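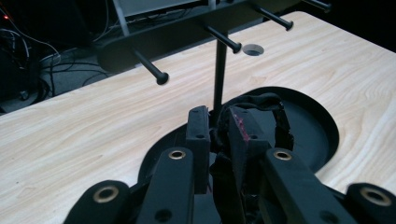

Right, wood grain thread, as promised! I got properly hooked after an evening class in Perkwood with Iman Younis, and I haven't looked at furniture the same way. Every line you see is a bit of a tree's growing year: pale wood put on quickly in spring, then a thinner, darker line as things slow down. A light wooden tabletop like this one, behind all the black kit, is a lovely place to start looking.

2/ The direction of the cut changes everything. Saw a log through the middle and you get tidy straight lines. Take a slice nearer the outside and the rings come out as waves, arches and long ovals, a bit like contour lines on a walking map (I love this so much).

3/ Iman had us draw the end of a plank first, then guess what the face would look like before turning it over. I got 3 right out of 26. Ghassan Azar got 2, so I wasn't bottom of the class!

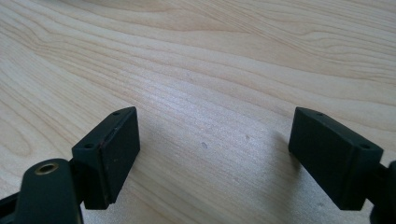

4/ You can try the same guessing game on an old chopping board. Look at the curve of the rings on the end, then follow them up and over the edge with your finger. Once it clicks you'll be doing it to every shelf in the house.

5/ Best place I've found for practice is the timber yard at Hilten. They let you rummage in the offcuts, and I came home with a piece of ash so stripy it looks combed. 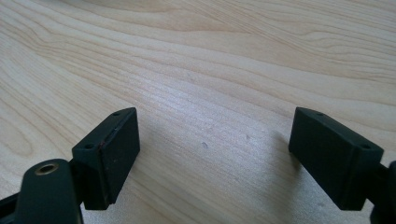
Long loops and waves in pale wood.

6/ Next on my list is the old oak at Rosdale, which Ghassan wants to visit in May. If you've got a favourite bit of grain at home, please post it below, I want to see them all!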